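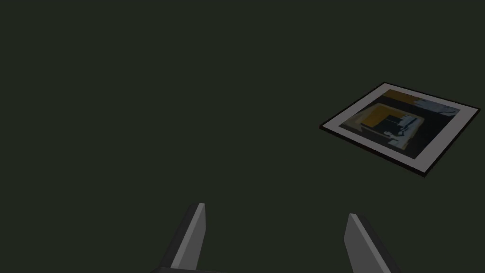
Framed square picture laid flat on a plain dark olive-green surface.

Island drawer base racks when the top drawer is loaded, soft-close won't catch

Posted in Kitchen and Bath > Cabinetry > Hardware and Slides
Viewed 3517 times

ciker_reno

I have a frameless island with a three-drawer base on each side of the range. Boxes are 3/4 in. maple plywood, joined with confirmat screws. The slides are Bandov undermount, full extension, soft close, 21 in. nominal length, rated for 85 lb. The cabinets came from Zerbridge as flat packs and I assembled them in April.

The left base works fine. On the right base the top drawer holds pots and the middle drawer holds dinner plates. With both drawers empty they close normally. With the plates in, the middle drawer stops short of the face by the thickness of a nickel and the soft close doesn't pull it in. If I push the left side of the drawer front it goes home. If I push the right side it doesn't.

What I have checked so far:
Cabinet is level front to back and side to side at the toe platform.
Locking clips under the drawer front are fully seated, both click.
Slides are screwed into the predrilled system holes, no wandering.
Swapped the middle drawer with the one from the left base. The problem stays with the cabinet.

I weighed the plates on a bathroom scale and they are well under the rating. Countertop is already on (quartz, templated and glued), so I can't pull the box. Is this a slide problem or a box problem? I would like to avoid ordering a new pair if the answer is a shim.

Tags: undermount slides, frameless, island, soft close

Cormier Millwork

You already ran the useful test. If the fault stays with the cabinet after a drawer swap, the drawer box is cleared. That leaves the slide members in the cabinet and the cabinet itself.

Measure the inside width of the opening in four places: front and back at the height of the slide, on both the right and left bases so you have something to compare against. Use two sticks clamped together, or a laser. A tape bent into a corner is not accurate enough for this. Undermount slides generally want the opening held within 1/32 in. from front to back. A flat pack box that was pulled tight against a neighbor or against the island end panel will often open up at the back or pinch at the front.

Then measure diagonals across the front opening. If they differ by more than 1/16 in., the box is racked and one slide is sitting ahead of the other in effect, even though the screw holes are correct. Your description of one side going home and the other hanging back fits that. Weight makes it worse by putting the runners under load, so the closing spring no longer has enough pull to overcome the bind.

Corrections, in the order I would try them:

1. Back off the screws joining the right base to whatever is next to it. Two turns each. Load the drawer and test. If it closes, the connection was pulling the side panel out of plane. Put a shim in the gap at the screw location and retighten until snug.

2. If the width is too wide at the back, shim behind the rear of the slide member with a strip of plastic laminate. Laminate is good for this since it doesn't compress. Cardboard will work for a week.

3. If the width is too narrow at the front, there is no shim for that. You need to relieve whatever is pushing on the side panel, usually an end panel screwed on over a bump of dried glue or a proud screw head.

4. If the diagonals are off, check the back. On most frameless boxes the back is what holds the box square. If it was not fully in the groove when you drove the screws, the box will hold whatever shape it was in at that moment. With the top glued down you can't square it completely, but you can split the error by moving one slide forward or back in its slotted holes.

Check the rear of the drawer as well. The hooks at the back of the slide go into bored holes in the drawer back, and if one hook is riding under the hole the drawer will sit high at that corner. You swapped drawers, so it is unlikely, but it takes a minute.

I would not order slides until the width numbers are in.

bench_dog_168

just replace them. had the same thing in my laundry room with a different brand and new slides fixed it. soft close units wear out. also you shouldn't put plates in a drawer, the rating is for both slides together and it drops on wide drawers

ciker_reno

Measured. Left base is the same width front and back. Right base is 3/32 in. wider at the back, at the middle drawer height only. Diagonals are within 1/32 in. on both.

Backed off the two rear connecting screws and the gap dropped by half. Drawer now closes with the plates in if I give it some speed, but not from a slow push.

Cormier Millwork

Then the side panel is being pulled toward its neighbor at that screw. Fill the gap between the two boxes at the screw before retightening, and take up what remains with one strip of laminate behind the rear of the right slide. Remove the drawer first and recheck the width before you put it back in. The height adjusters on the clips may need a turn afterward to bring the drawer front even with the others.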